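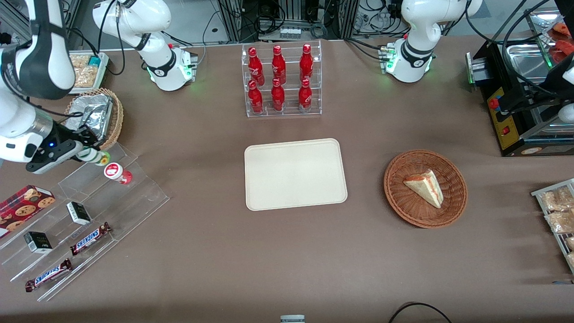
**How to arrange a small snack table with drinks, cake and packed pastries?**

Hello to all. I am asking for advice about the counter where I will sell snacks and drinks. It is one brown table and I can't have a bigger one, because the corridor behind must stay free. The place is inside a small language school called Farkateo, and the students come out all together in the break. The break is 15 minutes. So the service has to be fast, and at the moment it is not.

What I want to keep on the table:

- a two-tier bottle rack in clear acrylic, with Coca-Cola in the red aluminum bottles
- a clear stepped display rack, for the small white drink bottles with the green and yellow cap
- one cream-colored tray
- a round wicker basket, where I put a slice of cake
- a wire rack with the pastries in clear packets
- a black machine with a yellow control panel, and a stainless steel tray on it

My problems are these. First, people see the red bottles and they don't see the cake. The cake is low and the basket has a dark color, so from two steps away it looks like an empty basket. Second, the pastries are at the right edge of the table and people who come from the left pay before they arrive to them. Third, I don't know what to do with the cream tray. Sometimes I think it is for handing over the order, sometimes I think it should have food on it all the time, because an empty tray looks sad.

I also wonder if it is correct to leave cake in wicker without a paper under it. My aunt did always like this at home, but a shop is not home.

My budget is small. I can buy one or two things but not new furniture. Thank you for the patience with my English.

*Posted by Duván Cabrera*

---

**Ruddock**

Hello Duván. I had a drinks and cake counter in a sports hall for four years, with a table also not very big, so I will tell you what worked for me.

Keep the bottle rack at the back in the center. It is tall, it is red, and it works like a sign. People can see from far that you sell drinks. But it is important that nothing low stands behind it or too near to it. Everything that is low must come forward.

The stepped rack I would put on the left, if the people come from the left. Small drinks are bought quickly and the person doesn't need to think. Turn all the labels to the front. It takes one minute in the morning and it makes a big difference.

For the cake, I have three remarks.

1. Please put paper under it. Wicker is very difficult to clean, the cream goes between the strands and it stays there. I used round white baking paper, cut a little larger than the bottom of the basket. White paper also solves your problem of the dark color, because the pale top of a cake needs something clean around it and then the eye finds it.
2. Cover it. A clear dome is the best. Where I live the inspector wanted a cover for all food without a packet, and I think in most places it is similar, but you must ask your local office, because I can't know your rules.
3. Raise it. Put a low box or a turned bowl under the basket, the height of a hand. Check that it doesn't move when you push it.

If the cake has cream or a fruit layer, don't leave it out the whole day. I kept one slice on the table to show, and the others in the fridge, and when somebody ordered, I took from the fridge. At the end of the break the slice from the table went back to the fridge too. When it looked tired, I didn't sell it anymore.

The pastries in packets are the easiest thing you have. They don't need a cover and they don't need you. So they can stand where people wait, and people will take one in the hand while they are waiting. If the rack can't go to the left, then change the place where you take the money. Put the cash box on the right side, after the pastries. In my hall I moved the cash box and in the first month I sold 25 packets more than the month before, with the same price.

About the tray: leave it empty and in the middle. For me an empty tray was never sad. It is the place where the order is collected, the customer sees what he gets, and you both can check it. If you fill it with food, you will hand over the drinks above the food, and one time a bottle will fall in it.

---

**flenetti_m**

put the cake higher and write the price. half of the people don't ask when there is no price. also dark basket = bad for cake, good for bread. I would use the cream tray for the cake and the basket for the pastries, finished

---

**Drostel**

I agree with most of what Ruddock wrote, I only want to add something about the machine, because the others didn't speak about it.

You don't write what the machine does. If it becomes hot, please don't keep cake, chocolate or cold drinks next to it. I made this mistake with a waffle iron and the butter cream became soft on one side only. Leave a free space of two hands around it, and lead the cable to the back so that nobody pulls it with a bag. If there is a control panel, it should be turned to you and a child should not reach it over the table.

Also look in the manual if it is allowed to put a tray on top. Some machines have openings on the top side and need the air. If it is allowed, then a steel tray is a good choice, it is easy to wash and it doesn't mark. But food which should be cold must not be there.

For the bottles, I would fill the rack again after each break and not during it. Have the reserve in a box under the table, with a cloth in front. When I started I was always running to the storage room and the people were looking at my back.

Concerning the basket and the tray, I tried the change which flenetti_m proposes. The tray was good for the cake, this is true, it has a rim and you wipe it in a moment. But then I had no place to put the orders, and I bought a second tray. If you have space for two, do it. If not, paper in the basket is enough.

One question to Duván: are the acrylic racks fixed to the table? Mine was sliding when people took a bottle from the front. Four small rubber feet from the hardware store helped. Don't clean the acrylic with alcohol or with the rough side of the sponge, it becomes cloudy and you can't repair that. Warm water with a little dish soap and a soft cloth.

> **Duván Cabrera:** Thank you very much to the three. They are not fixed, I will buy the rubber feet. I will start with the paper and the cash box on the right, and for the rest I will read the manual of the machine tonight. For the dome I have to measure the basket first.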